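De: Nithin Nair
Para: lista Grernska — mantenimiento y agua
Fecha: 8 de marzo de 2024
Asunto: Re: Dosificación de sal y dureza residual en el edificio Peltitz

Bhavana Menon escribió:

> He repasado las lecturas del descalcificador y no me cuadran. La dureza a la salida
> debería estar por debajo de 5 °fH y en la planta alta siguen apareciendo depósitos
> blancos en los grifos. Chandrasekhar propone subir la dosis de sal en cada
> regeneración. ¿Alguien tiene inconveniente? Si no hay respuesta, lo cambio en el
> programador Astora y repetimos la medida cuando haya pasado un ciclo completo.
>
> Segunda cuestión: ¿la toma de la cocina va por agua tratada o por agua de red? En el
> plano de Chettiar no está claro.

Bhavana, todos:

Yo no tocaría todavía la dosis de sal. La dosis determina cuánta capacidad recupera la resina en cada regeneración, pero el síntoma que describes (depósitos solo en la planta alta) no corresponde a una resina agotada. Si la resina estuviera agotada, la dureza subiría en todos los puntos alimentados por el equipo.

Me inclino por la válvula de mezcla. El equipo entrega agua prácticamente a 0 °fH y el bypass añade agua de red hasta alcanzar la consigna. Si el tornillo se ha movido, o si el retorno de la planta alta entra por detrás del punto de mezcla, tendremos una dureza distinta en cada ramal. Antes de cambiar nada en el programador pediría lo siguiente:

- Medida de dureza en la salida directa del equipo, con el bypass cerrado.
- Medida en el colector, con el bypass en su posición actual.
- Medida en el grifo más alejado de la planta alta, tras dejar correr el agua 3 minutos.

Las tres en la misma mañana y con el mismo kit de valoración. Las tiras reactivas no sirven para esto: la resolución es demasiado gruesa para distinguir una mezcla mal ajustada de una lectura normal. Anotad también el contador. En la última lectura que tengo figuran 553 m³, y sin el volumen acumulado no se puede saber en qué momento del ciclo se tomó la muestra.

Sobre la cocina: según Venkatesh Raju, que revisó el trazado en junio, la toma de agua fría del fregadero sale antes del descalcificador y la caliente sale después. El plano es anterior a esa modificación. Conviene tenerlo en cuenta con los recipientes de vidrio, porque quien los llene con agua fría verá cal aunque el equipo funcione correctamente.

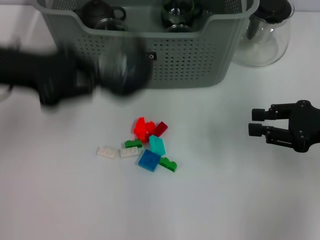
*Menaje de la cocina: jarra de vidrio con tapa negra y cesta gris perforada.*

Para retirar la película blanca de jarras y teteras basta ácido cítrico en disolución al 3 %, un rato de contacto y un aclarado abundante. No usar lejía en el mismo lavado ni mezclarla con el ácido en ningún caso. Tampoco conviene dejar la disolución en contacto con juntas o piezas metálicas más tiempo del necesario.

Indira Nambiar preguntaba hace tiempo si no sería más sencillo pasar toda la cocina a agua tratada. Técnicamente es posible, pero no lo recomiendo. El intercambio iónico sustituye calcio y magnesio por sodio, y prefiero mantener al menos una toma de consumo sin tratar. Además, el ramal actual tiene casi 5 metros de tubo vista y rehacerlo obliga a vaciar el colector.

En cuanto al programador: el Astora guarda la hora de regeneración, pero la pierde si se queda sin alimentación y la pila de respaldo está agotada. Comprobad la hora en pantalla. Si regenera en horas de consumo, el equipo pasa agua de red sin tratar mientras dura el proceso — eso también daría depósitos intermitentes, y la dosis de sal seguiría sin tener nada que ver.

Mandad los tres valores a la lista con la lectura del contador y la posición del bypass. Chandrasekhar, si tienes a mano la hoja de puesta en marcha, adjúntala; necesito la consigna original de mezcla, que en mi copia es ilegible.

Un saludo,
Nithin

--
Nithin Nair
Lista Grernska, mantenimiento y agua
Los adjuntos de más de 3 MB quedan retenidos para moderación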